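Ticket: Catalog thumbnails show wrong colors after import
Product: Stomilix 5
Site: Grunddale (children's bags and soft toys)
Status: Resolved
Opened: Wed 16 October

Problem as reported
After the upgrade to Stomilix 5, thumbnails for newly imported product photos look dull. Oranges come out brownish and teal shifts toward gray. Full-size files open correctly in a desktop viewer. Photos imported in August are fine. No error is shown in the import window.

Environment
Stomilix 5, server install
Rarnix storage plugin, enabled
Gisler theme, default settings
Thumbnail cache on a separate disk

Log entry 1
Asked for one affected original and its thumbnail. Compared the two. The original carries an embedded wide-gamut color profile. The thumbnail carries none, and its pixel values are the same as those of a plain downscale of the original. Browsers then treat it as sRGB, and saturated colors lose the most.

Log entry 2
Customer cleared the browser cache and tried a second browser. No change. Customer also switched the Gisler theme off. No change. Theme ruled out.

Log entry 3
Checked the import log. Of 23 files in the last batch, all were passed to the thumbnail worker with this line:

profile_convert=skip reason=plugin_override

The override comes from the Rarnix plugin. Its settings file still has the old key "keep_profile = yes". Version 5 reads that key as "do not convert". The worker then strips metadata as its last step, so the profile is lost without a conversion to sRGB.

Log entry 4
Steps sent to customer:

Stop the thumbnail worker.
In the Rarnix settings file, delete the line "keep_profile = yes".
Add the line "profile_mode = convert".
Empty the thumbnail cache folder. Leave the folder itself in place.
Start the worker and run Rebuild Thumbnails on one album only.

Log entry 5
Customer reports the rebuild stopped after 2 files with "cache not writable". The folder had been deleted and made again under the wrong account. Ownership corrected, rebuild started again, finished in 3 minutes. Colors on the test album now match the originals.

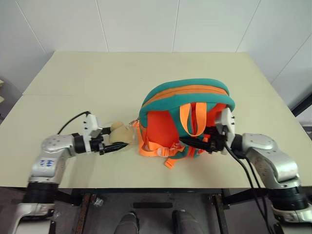
Attachment 1: test album, backpack in teal and orange with cream plush toy.

Log entry 6
Full rebuild run overnight. Customer spot-checked the orange and red items and found no further mismatch. Originals were not changed at any point, so no re-import is needed.

Follow-up
Filed a request for the upgrade script to warn when the old key is present. Workaround added to the known issues page for version 5.

Ticket closed.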